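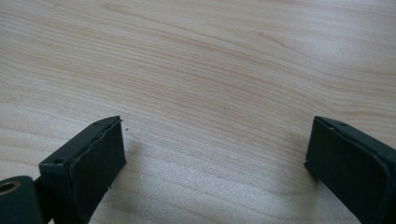 Section 4. Powering up, setting heights, and living with the thing

This section picks up after the legs are bolted to the crossbars and the top is screwed down. If you are still holding an Allen key, go back to Section 3. The factory leaflet puts power-up first so you can "enjoy the motion right away." Don't. A Plovico frame that runs before its feet are level will remember the wrong zero point, and you will be doing this section twice.

I wrote this guide for the Rultbridge office after reading the leaflet, the longer PDF, and the sticker under the control box. They disagree in several places. Where they do, I have gone with what our desks did. If yours does something else, believe the desk.
Orysia Skoryk, revised April

4.1 Before you plug in

1. Check that the desk stands on all four feet. Press down on each corner in turn. If a corner dips, unscrew the foot under the opposite end a half turn at a time until the rocking stops.

2. Look along the underside of the top and find the three cables: one from each leg, one from the handset. The leg sockets on the control box are marked M1 and M2. The leaflet says the order matters. The PDF says it doesn't. On our desks it made no difference, but use M1 for the left leg anyway so that an error code means something later.

3. Push each plug in until it clicks. A plug that is almost in will run the desk for a day or two and then produce error E04, which the leaflet blames on "user overload."

4. Pull everything out from under the desk. That includes file cabinets, trash cans, and the box the desk came in.

5. Plug the power cord straight into a wall outlet. A surge strip is fine if it is mounted to the wall or the floor. Do not stick the strip to the wall and the cord to the desk with no slack between them.

CAUTION: The anti-collision feature is advertised as stopping the desk when it meets "any obstacle." Treat that as a hope. Ours stopped for a closed filing drawer and did not stop for a wastebasket, a chair arm, or a cardboard box, all of which it pressed on steadily until someone let go of the button. Keep hands, knees, and pets clear whenever the top is moving.

4.2 First reset

The handset will show three dashes. It is waiting for a reset, though it doesn't say so.

1. Press and hold the down arrow. Nothing will happen for several seconds.

2. Keep holding. The legs will creep down, stop, dip a little more, and rise slightly. Let go only after the rise.

3. The display should change to a number. That number is the height the desk thinks it is at. Measure from the floor to the upper face of the top with a tape measure. They will probably not match, and you can fix this in 4.3.

4. If the dashes stay, unplug the desk, wait a full minute, and start again from step 1. If they are still there after three tries, go to 4.7.

NOTE: The leaflet says a reset is needed "once only." Expect to repeat it after any power cut, after moving the desk to another room, and now and then for no cause we could find.

4.3 Correcting the displayed height

You can skip this if you don't care what the number says. Plenty of people don't, and the desk moves the same either way. It only matters if two people share a desk and leave each other notes about heights.

1. Lower the desk all the way.

2. Press M and the down arrow together until the number blinks.

3. Use the arrows to enter your own tape measurement.

4. Wait. There is no save button. The number stops blinking and that is all the confirmation you get.

5. Raise the desk to about chest height and measure again. A small difference is normal. If the gap is wider than a thumb, one leg is lagging. Do the reset in 4.2 before anything else.

The units can be switched between inches and centimeters by entering 555 on the arrow keys in the service menu. The PDF spends a full page on this. The short version: hold M for ten seconds, press up until the display reads 555, and press M again. Do not try other numbers in that menu to see what they do. One of them turns off the height limits, and the desk will then drive its top into a windowsill as readily as into open air.

4.4 Finding your heights

The leaflet includes a chart that tells you how high your desk should be based on how tall you are. I would put it aside. It takes no account of shoes, the chair, the thickness of a keyboard, or the length of anyone's arms, and it was plainly copied from a chart for a thinner top.

1. Sit in the chair you will really use, with your feet flat. Let your arms hang, then bend your elbows.

2. Have the desk brought up until the keyboard is just under your hands. Stop there.

3. Work for an hour. If your shoulders have crept up, lower the desk a little. If you are leaning on your wrists, raise it.

4. Repeat while standing, in the shoes you normally wear.

5. Only now save the heights, as described in 4.5. Heights saved on the first morning are nearly always changed by the end of the week.

NOTE: Nothing in this guide promises that standing will fix your back, improve your mood, or make you get more done. The carton promises all of those. If something hurts, sit down, and if it keeps hurting, see a doctor.

4.5 Saving presets

1. Move the desk to the height you want.

2. Press M once. The display shows "S-".

3. Within three seconds, press 1, 2, 3, or 4.

4. Move the desk somewhere else and press the same number to test it.

Some handsets travel to the preset with a single tap. Others need the button held the whole way. Both kinds arrived in the same delivery with the same part number. I prefer the hold-to-move kind and would not "upgrade" it, whatever the seller's support page suggests.

CAUTION: On a single-tap handset, a brush of a sleeve is enough to start the desk moving. Any button stops it. Turn on the lock (hold M until a small padlock appears) whenever children are around.

4.6 Load and wear

The frame is sold with a load figure printed in very large type. The sticker on the control box gives a different one, in very small type: 70 kilograms, spread evenly, including the top. Use the sticker. The top alone eats a good part of that, and a pair of heavy monitors on one side is not "spread evenly."

1. Put heavy items over the legs, not in the middle and not out at one end.

2. Clamp monitor arms only where the top is fully backed by the frame.

3. Never sit or stand on the desk, and do not lift one end of it with the motors to level a rug.

4. Let the motors rest. The sticker allows two minutes of movement followed by eighteen minutes of rest. If you run past that, the display shows "HOT" and the desk ignores you until it feels better.

As for service life, the maker claims up to 3,000 full lifts. I could not find out who counted them, what was on the desk at the time, or what went wrong afterward. Retighten the frame bolts after the first month and twice a year from then on, and go by how it sounds. A steady hum is fine. A click at the same height every time deserves a look at the bolts.

4.7 When it won't cooperate

Display is blank: Check the wall outlet with a lamp first. Then check the cord where it enters the control box.

E01 or E02: One leg is not answering. Unplug the desk and swap the M1 and M2 plugs. If the code changes, the fault is in the leg or its cable. If the code stays the same, the fault is in the box.

E04: Officially overload. In practice, a loose plug. Push them all in again before you start taking things off the desk.

Desk moves down but not up: The lock may be half on. Hold M until the padlock goes away.

Top is slanted: Stop at once. Do not try to even it out by pushing. Lower it fully and run the reset.

For parts, the leaflet lists two service contacts, Iordache and Clodo. Iordache answers mail and will want the frame number, which is stamped inside the left leg (ours is 1,908, though the label printer left out the comma). Clodo's form asks you to confirm that you have read the leaflet and then sends you a copy of the leaflet.

Keep the carton until the return period is over. Cable trays and the grommet kit are covered in Section 5.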